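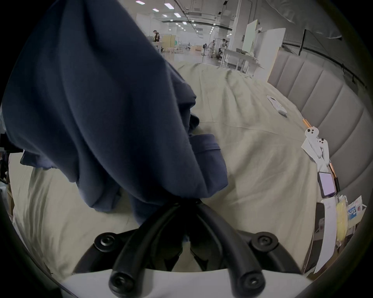
Navy garment and beige bedsheet.

Irkham Household Textile Reuse Program
Interim progress report to the Gilbert Fund
Submitted Jun 22, 2025
Prepared by Mireille Brunet, program lead

1. Reporting period

The report covers activity from April to the date of submission. The program collects used clothing and bed linen from households in Irkham, sorts it at the Mastow depot, and sends it to resale, direct donation or fiber recovery. Work packages 1 and 2 are on schedule. Work package 3 is behind by four weeks.

2. Collection

Seventeen collection points are in service, the number set in the grant agreement. Two were moved during the period at the request of the property owners. The replacement sites are within walking distance of the originals and the signs have been updated. Intake for the period was 592 bags. Bags are weighed on arrival and logged under the code of the collection point.

Contamination remains the main problem at the Dultar Road sites, where bags often include shoes, pillows and other items outside the program's scope. A revised bag label listing accepted items was issued in May. It is too early to report an effect.
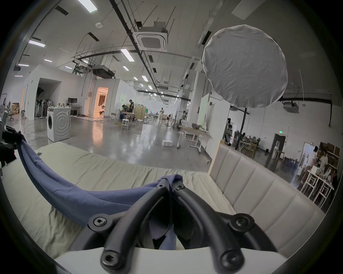
Collection runs were cut from three per week to two after the first month. Fuel spending fell as a result and is now under the budget line. Overflow was recorded at one site only, following a holiday weekend, and was cleared the next morning.

3. Sorting and grading

Sorting follows the three-grade scheme described in the original proposal. Grade A is clean and undamaged, Grade B needs washing or minor repair, and Grade C goes to fiber recovery. Bed linen is graded separately from clothing. Fitted sheets with failed elastic were first entered as Grade B, but repair time was too high and they are now entered as Grade C.

Blandine Pichon revised the grading sheet in May. The old version had no field for fiber content, so mixed and pure cotton lots could not be separated after baling. The new sheet has been used for all lots since then. Earlier lots will not be regraded.

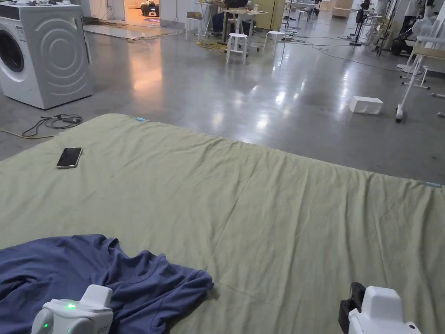 4. Fiber recovery (work package 3)

The processor requires a minimum lot of 500 kg per shipment. The first lot was held back when moisture readings exceeded the contract limit. A dehumidifier has been installed in the bale store and readings are taken daily. Shipment is now planned for the second week of next month.

5. Budget

Spending is in line with the approved plan, except for an unplanned cost of $2000 for the dehumidifier and wiring. We request approval to cover it from the fuel line. No change to the total award is requested.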